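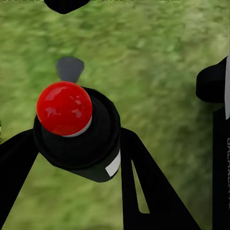
How long does it take to learn to tune a piano well enough to charge for it?

Two years, if you have a piano to practice on every day and somebody who will check your work. That is the answer given by the woman who runs Avetti, a one-room piano repair and tuning shop in Dratorgate, and she does not think it can be shortened much.

"People can set a rough tuning after a few months," she said. "Then a customer plays it for a week and it drifts, and they call you back. Getting it to stay put is the hard part."

She came to the trade from school bus driving. Her route ended at 9 in the morning and did not start again until the afternoon, and a church on the route had an upright that was badly out. She borrowed a tuning lever, bought a set of felt strips and spent most of one winter on that piano. The church did not charge her for the use of it and she did not charge them for the tuning.

"It was worse when I finished the first time," she said. "By February it was better than I found it."

A typical piano has more than 200 strings. The old grand that stands by her front window has 253 on it, a number she knows because she replaced all of them. Most notes in the upper range use three strings each, and those three have to match before the note can be set against its neighbors. She mutes two, tunes the third, then brings the others to it.

She tunes by ear but checks the high treble with an electronic tuner made by Nareo. She used to hide this from customers.

"Some of them think the machine is cheating. I stopped caring. My hearing up there is not what it was, and the piano doesn't know how I got the pitch."

Most of her calls come in the fall, when the heat goes on in people's houses and the air dries out. The soundboard shrinks a little and the pitch drops. She tells customers to wait until the furnace has been running a few weeks before they book, and most of them call on the first cold morning anyway.

Asked what owners do wrong, she talked mainly about location. Pianos end up over floor vents, beside fireplaces and against outside walls. One customer kept a Sowa upright next to a sliding door that was open all summer. Several of the keys had swollen and would not come back up.

"I eased the keys and told them to move it to the other wall," she said. "They moved it. I've been back twice and it holds fine now."

She turns down some jobs. If the pin block is cracked, the pins will not grip and a tuning will not last the afternoon. She will say so and leave without charging for more than the drive. Old pianos that have been given away free are the most common case — the new owner has already paid movers and does not want to hear it.

Her own working limit is three pianos a day. A fourth is possible, but she said her ears get tired and she starts accepting notes she would have fixed in the morning.

She turned 60 this year and has cut back on house calls that involve stairs. She has one student, a former band teacher who comes in for the morning and works on the shop upright. He is eight months in.

"He's got a good ear and a heavy arm," she said. "He moves the pin too far and then has to come back. I did the same thing."

The shop takes calls until noon. After that she is usually out on jobs, and the answering machine picks up.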